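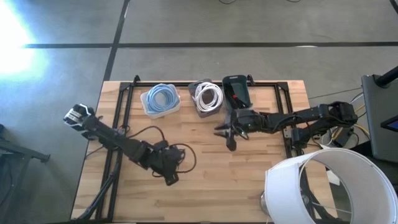 Figure 6. Cable coils kept in open plastic bins, one light blue and one white.

4. Storage and retrieval of spare leads

The 17 offices in the survey held 2453 spare leads between them. A lead was treated as spare if it was not plugged in at either end when the inventory was made and no member of staff had signed for it. Power leads with a fixed plug at an appliance were left out, as were leads still sealed in the maker's packaging, which the offices recorded as stock.

Most offices did not have a written rule for where spare leads should go. Staff described a habit that had grown up over time: leads were put back in the drawer, cupboard or bin closest to the desk they came from. In offices that had moved building, the habit tended to survive the move even when the furniture did not. The Buva office still kept its network leads beside the post trays, where the switch had stood in the old premises.

Three methods of storage were found. Some offices used one container for everything. Others sorted by type of connector and a smaller group sorted by length. Sorting by colour was mentioned in the interviews but was only used together with one of the other methods, usually to tell apart the leads belonging to two tenants in the same building.

Offices that used a single container reported the longest searches. Staff there often said that they ordered a new lead when they could not find an old one. Purchase records from Janevski, which supplied most of the offices, agree with this account. Repeat orders for short network leads were placed in the same month that the inventory showed the same item in the container.
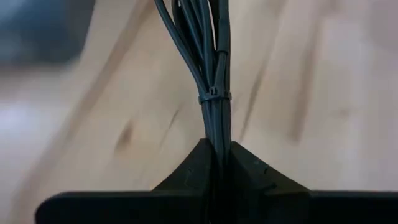

Figure 7. Dark cables lying close together, with the strands spreading at the top of the bundle.

Bundling was a separate matter from sorting. An office could sort its leads carefully and still store each group as one mass, so that taking out a single lead meant lifting all of them. Several people said they had stopped returning leads to the right place for this reason. It was quicker to leave a lead on the desk and use it again from there. The inventory did not include leads left on desks if a name was attached to them, and the true number of unused leads is likely to be higher than the total given above.

Dark leads of similar thickness were the most often confused. In the interviews staff talked about following a lead with a finger from one plug until they lost it among the others. Six offices had tried paper labels. The labels were written by hand and stuck near the plug, and they came off with handling. The Vikeo tags supplied for the second part of the study stayed on better but were disliked by people who had to push leads through narrow holes in desks. 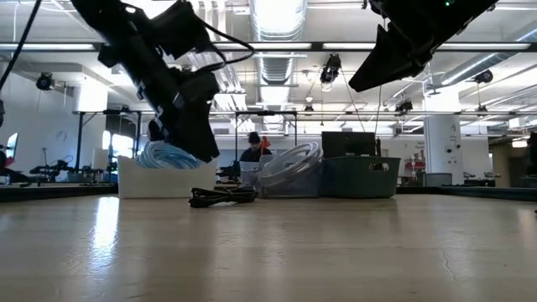 Workplace Supplies Research Group, Department of Office Studies, Gistosis College

Storage rules were introduced in seven of the offices in January. Each office chose its own wording, within a single page, and pinned it up where the leads were kept. The remaining offices carried on as before. Drita Popescu visited all of them on a Thursday afternoon, at a time when the desks were in normal use, and asked staff to find a named lead without help.

The rules that were followed were short and dealt with putting away. Rules about taking out were ignored almost everywhere. One office asked staff to write down each lead they borrowed, and the sheet was blank at the time of the visit.

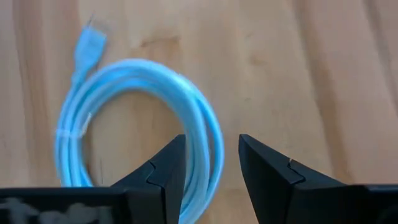
Coiling was the part of the rules that caused most discussion. Staff had learned different ways of doing it, and those who wound leads around the hand and elbow did not want to change. The wording that met the fewest objections asked for a loose ring of overlapping loops, much like the light blue cable resting on the wooden tabletop, and said nothing about the direction of winding. Offices that asked for a tight coil held with a tie found that the ties went missing and the coils opened up inside the container. A loose coil takes up more room, and two offices had to move to wider bins.

Length remains a problem for any method based on coils. A coiled lead gives little idea of how far it will reach, and staff often unwound two or three before choosing one. Marking the length on the plug would help, but the offices were unwilling to mark leads they rented. The cost of replacing rented leads is dealt with in the next section.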